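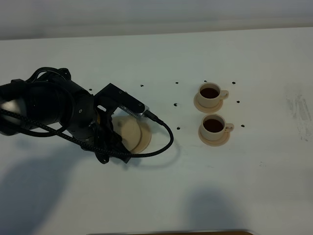 Degradación del brillo en loza esmaltada sometida a lavado doméstico repetido

1. Introducción

El deterioro superficial de la vajilla esmaltada se manifiesta como pérdida de brillo, aparición de velos blanquecinos y desvanecimiento de la decoración. El fenómeno se atribuye al ataque alcalino de la capa vítrea, favorecido por la temperatura y por la duración del ciclo. En este trabajo se compara el efecto de dos detergentes, Istix (en pastillas) y Kurier (en polvo), sobre platos de la serie Amissah.

2. Material y método

Se emplearon platos blancos de un mismo lote, divididos en dos grupos y una pieza de control sin lavar. Cada grupo se sometió a 101 ciclos a 59 °C en un lavavajillas Stikar de uso doméstico, con agua descalcificada y sin abrillantador. La dosis se pesó antes de cada ciclo. El brillo se midió a 60° en 5 puntos por plato: uno central y cuatro en el ala. El medidor se calibró al inicio de cada serie con el patrón del laboratorio.

La pérdida de masa se determinó por pesada tras secado en estufa y enfriamiento en desecador. Las muestras se manipularon con guantes de nitrilo.

3. Resultados

Los platos lavados con Kurier presentaron una caída de brillo mayor, concentrada en el ala. En el grupo Istix la disminución fue menor y más uniforme. La variación de masa quedó en ambos casos por debajo de la repetibilidad de la balanza, de modo que no se utiliza en la discusión. Al microscopio se apreciaron picaduras aisladas en el grupo Kurier; en el control no se observaron.

4. Discusión

La diferencia entre grupos es compatible con la mayor alcalinidad medida en la disolución de Kurier. No se ha separado, sin embargo, la influencia de los silicatos de la del pH. La posición en el cesto tampoco se rotó durante los primeros ciclos, lo que pudo afectar a las lecturas del ala.

La vida útil habitual de una vajilla supone más de 1.000 lavados, por lo que los valores obtenidos no deben extrapolarse linealmente. Queda pendiente repetir la serie con rotación de posiciones y con agua sin descalcificar.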